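Club Newsletter
3 min read

Sedport Wheelers take second at the Drevport road race

The club sent six riders to Drevport for the spring road race and came home with second place, a top ten and one broken wheel. It was our best result there in several seasons.

The course was the same as last year, with the long drag out of town, the two short climbs on the Pitik road and the fast run back along the river. The organizers added one lap, which made the climbs matter more. The wind was from the west and mostly behind us on the way out, so everyone knew the return leg would be hard.

A group of 3 went away on the first lap and built a lead of more than 2 minutes. We had no rider in it. Nizar Hourani spoke to the others at the back of the field and they agreed to start working at the foot of the first climb. Four of our riders took turns for most of the next lap, with some help from the Usman team, who had also missed the move.
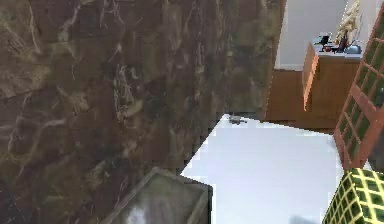 Brown marble with pale veins.

The gap came down slowly. At the top of the second climb it was under a minute, and on the river road the three in front were in sight. They were caught with a lap to go. By then the field had split, and only 23 riders were left in the main group. Two of them were ours, Nizar and Mahfuz Pathirana.

Mahfuz had been quiet all day, as planned. He stayed out of the wind and ate when he was told to, which has not always been the case. On the last climb an Usman rider attacked near the bottom and Mahfuz went with him. Nizar let a gap open behind them and then sat on the wheels of anyone who tried to close it.

The two leaders shared the work until the edge of town. Mahfuz led into the last corner, took it a little wide and was passed on the inside. He got back to the other rider's hip but ran out of road – the margin was half a wheel. Nizar won the sprint from a small chase group for fifth.

"I should have let him go first into the corner," Mahfuz said afterward. "I knew it was tight and I still went to the front. The legs were fine."

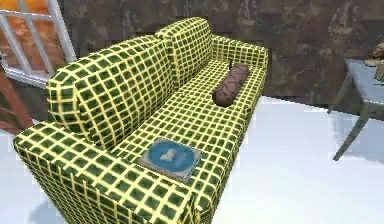 Mahfuz Pathirana and the others who raced would like it noted that the chase was done by the whole team. I agree. Without the work on the second lap there would have been no finish to talk about. The two riders who did the most of it were dropped soon after the catch and rode in together, well down but inside the time limit.

The broken wheel came from a pothole on the river road, just past the pumping station. The rider stayed upright and took a spare from the neutral car, but the change was slow and he did not get back on. Anyone racing there later in the year should keep to the left on that stretch. The surface is worse than it was.

The club time trial series continues on the usual 10-mile course. Sign-on closes fifteen minutes before the first rider. Please bring a working rear light, as riders without one will not be allowed to start. Numbers go on the lower back, pinned at all four corners.

Entries for the hill climb in November are not open yet. The road has been resurfaced near the top and the start may have to move down to the farm gate. Details will be in a later issue once the county has replied.

There are still places on the summer training weekend. Rides will go out in two groups each morning, and the longer one will include the Pitik climbs. Riders who want to share a car should give their names to Nizar by May 31, 2022.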